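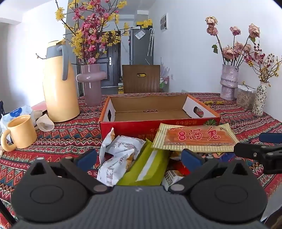

When will a machine be able to tidy a kitchen table without a person standing next to it? Gisela Wiegand thinks it will take another 10 years for an ordinary home, and less for a shop where the shelves are always in the same place.

She has worked with household machines at Clendalo for most of her career, and before that she repaired packing lines at Rostlow. I met her there on a Tuesday, together with her colleague Heino Ķēniņš, who came over from the shop-floor side. We drank tea and spoke for longer than we had planned.

My first question was why a table is so hard. "People imagine that the hard thing is to lift," said Wiegand. "A mug you can lift. It has a handle, it is stiff, it stays the same mug when you touch it. But a snack packet changes its shape every time. You press on one side and the food goes to the other side. Then you have a pile of them, and one lies on the other, and the machine must decide which is on top."

A patterned tablecloth makes it worse, she added. With stripes and zigzags in several colours, the edge of a bright wrapper is easily lost. "My grandmother would have hated a plain grey table. So we must learn to work on her table also."

Ķēniņš was more hopeful, at least for shops. In Paltora, where he spent last September, his group let a machine fill boxes with mixed small goods during the night. Out of 146 boxes, 20 had to be packed again by hand in the morning. "For me this is a good result," he said. "For the woman who packed the 20 boxes, maybe it was not so good."

I asked what went wrong in those boxes. Mostly soft bags, he said, which were held by a corner and slipped. Rubber on the fingertips helps very much, but it wears down, and then the grip is different from the grip the machine has learnt. His group changes the pads every 3 days now.

And flowers? Many people keep a vase on the table. Wiegand laughed at this. "I would tell it to stay away from the vase. Dried flowers, glass, a thin branch that sticks out, no. Fallen petals it can leave for me." In her opinion a useful machine could put away the cups and the food and leave the rest, and the buyer should be told so before paying.

They do not agree about the price. Ķēniņš believes that homes will rent such a machine by the hour, as they do with a carpet cleaner. Wiegand has seen the Isah trial, where families could do exactly this, and most of them stopped after the second visit. They had spent too much time preparing the room.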